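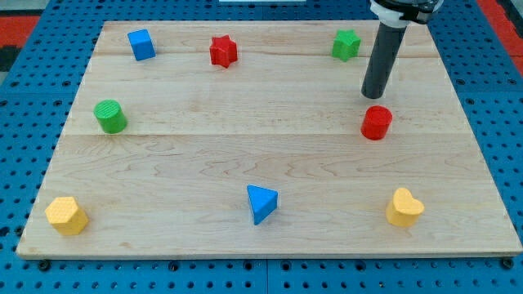
What does a person do all day when the arm does the moving?

Mostly I watch, and I write down what I watched. In the hours between I prepare parts for the next run, I answer messages, and I go to the meeting at two. It is more tiring than packing was, and I did not expect that.

September 25, 2025

I am home late again and I promised myself to write in this notebook in English at least once every week, so I write even if my eyes are closing. Rice and egg for dinner. The rain stopped before my bus came.

At Mellholm the change is now in its second part. When I started in March, our line had hands only. I stood between Rattana and the wall, and we sorted and packed wooden toys for Sustura, the small boxes with the mixed shapes. My best day was 492 boxes. I remember the number because Thongchai wrote it on the whiteboard with a star next to it, and I took the long way to the toilet so I could pass the whiteboard again.

Now the whiteboard has the schedule of tests on it. I am one of two people from the line who were asked to help with the arm, and the other is Rattana. We were not asked if we like it. But we were asked politely, and the pay is a little better, so I said yes in the same minute. Rattana said she must think, and she thought for a whole weekend, and then she also said yes.

Today was shapes on the board again. I know these shapes like I know my cousins. The heart was always difficult for me in packing, because my thumb wanted to sit in the top of it and then I lost one second. When we packed I never had words for such a thing. Now Thongchai asks me exactly this: where does your thumb go, which side do you touch first, how do you know it is straight. I had to close my eyes and move my hand in the air to find the answer. It is a strange feeling to be asked about my hands after months when the only question was how many.

The old line is quieter. There were 7 of us in the spring and the others went to the returns room, or to the Ruvcombe building on the other side of the river. I miss the talking. When you pack, your mouth is free. When you watch a test, you must keep your mind on it, and if you start a story you lose your place and have to put a question mark in the log. Rattana and I tried today to talk about her sister's wedding in Luangrath, and I got two question marks. We agreed to keep the wedding for lunch.

At the meeting a man from the office said the word "freed" many times. We will be freed from the repeated work. I wrote the word down to look at it later. I think it is partly true – my shoulder does not hurt in the evening now, and in April I could not lift the kettle with my right hand. But I also knew in April what my job was. If I ask him what I will be doing next year, he says there will be opportunities, and he looks at his papers.

I asked Thongchai the same thing by the coffee machine. He said he does not know either, and that he worries about his own desk sometimes. I liked him more for this answer.

Tomorrow I must bring back the blue folder, and ask about the training certificate, if it has my full name on it this time. Also buy soap and batteries. My mother called while I was in the shower and I have not called her back. It is too late now for her, so I will do it in the morning on the bus.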